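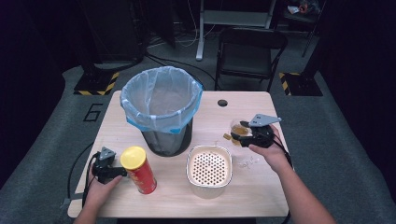
Clearing a snack table with a pair of hand-held grippers at the Kenow open day.

Visitors line up to tidy a table at Kenow

Kenow opened its Arkiswood workshop to the public for an afternoon in August, and the longest line was for the chance to clean up after somebody else.

The firm, which teaches robots to do household chores, had set out a demonstration it calls the snack table. A person takes a gripper in each hand and puts things where they belong using only the jaws. On the table were a red snack canister, a small cup with an amber drink in it, a white container with a basket insert and a trash can with a fresh-looking blue liner. There were also crumbs.

Over 200 people came through between noon and five, according to the sign-in sheet at the door. Many of them, to judge by the remarks of those they live with, had not shown the same interest in clearing a table at home.

Each visitor got 90 seconds. The cup was the item most people went for first and most regretted. Held too lightly, it slides. Held too firmly, it gives a small crackle that makes everyone in line lean forward. A retired dentist from Gurnell finished with time to spare and went back to the end of the line to do it again. Her grandson, who is nine, spent his entire turn on one flake of something yellow and declined all advice.

"People come in expecting to watch a robot do a backflip," said Nabila Sutanto, who runs the workshop's chore program. "Then they pick up the grippers and find out they can't get hold of a potato chip. They're much kinder about the robots after that."

Sutanto said the staff have recorded 1,291 rounds of table clearing this year, with people doing the work and software learning from it. Asked how many of those rounds were hers, she said 288, and that she no longer keeps snacks in her own kitchen.

The robots themselves had a smaller part in the day. One arm, in the next room, moved sponges from a tray to a bucket at a speed that allowed for conversation. A toddler waved at it for several minutes. It went on with the sponges.

Refreshments were supplied by Nair, the bakery across the street, and were served on paper plates by the entrance. By closing time the plates had piled up on a windowsill, a few steps from two trash cans, and Sutanto was seen collecting them by hand.

Kenow plans another open afternoon in the spring, when visitors will be invited to load a dishwasher. Entry is free, and sign-up for the 90-second turns will be at the door. The workshop asks that children under six be accompanied by an adult who is willing to wait.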